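**Gripper snags on loose wire and arm stops with a force fault**

*Nia Pumphrey, 2019-09-17*

Hello all, and thank you in advance for your patience with me. I look after a small arm that sorts scrap hookup wire into plastic baskets, and it ran happily from January until this week. Now it keeps stopping partway through a lift with fault 424 on the Brorkitz controller, which the manual calls "external force limit." I clear it, it picks again, and within a few minutes I'm back on my stool clearing it again! The log says 33 stops over 1,599 picks, and nearly all of them are on wire, hardly ever on the connectors or the little housings.

I've swapped the power supply, re-zeroed the wrist, and slowed the lift down by half. The fingertips are the open honeycomb kind, printed in a soft orange-yellow material. Is my force limit set too low? I'm nervous about raising it with people working so close by.

**becerra_bench**

Raise the limit. Ours came set way too low and we've never had a problem since.

**Old Paseck Hand**

Nia, please don't raise that limit just yet. It sounds to me like the arm is doing exactly what you'd want it to do, and with folks nearby I'd leave that number alone until you've ruled everything else out.

My guess is your fingertips. We ran that open style at Paseck for a good long while, and they're lovely on anything chunky, but a thin wire will find its way into a hole sooner or later. Once it's threaded, opening the fingers doesn't let go of it. The arm lifts away, the wire comes along, and if the other end is tangled up in the pile you get a nice steady pull on the wrist until the controller gives up. 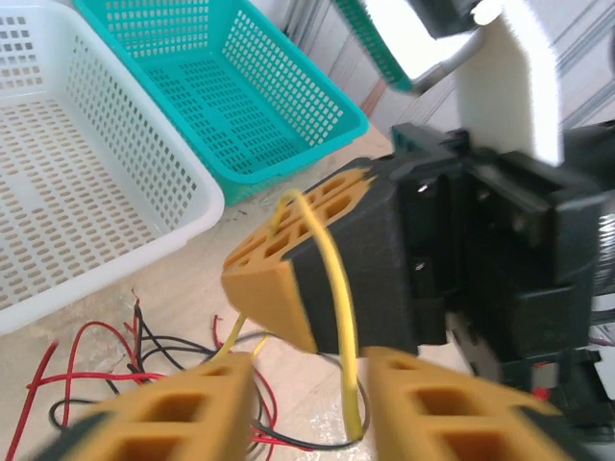 So before you touch any settings, try this:

1. Stop the arm and lock it out before your hands go anywhere near the fingers. A snagged wire can be under more tension than you'd think, and it can whip when it comes free.
2. Ease the wire back out the way it went in. Don't jog the arm to pull it loose — I cracked a fingertip that way.
3. Wrap the tips in a thin rubber sleeve, or reprint them with a closed skin over the holes.
4. Spread the pile out a bit before each run.

We did the sleeves first (bicycle inner tube, cut to length) and went from several stops a shift to 8 in a whole month. Braden used to sell closed tips to fit most small grippers, so it might be worth giving them a call. Do let us know how you get on, and if it still trips with an empty gripper, post the wrist readings and I'll gladly take a look.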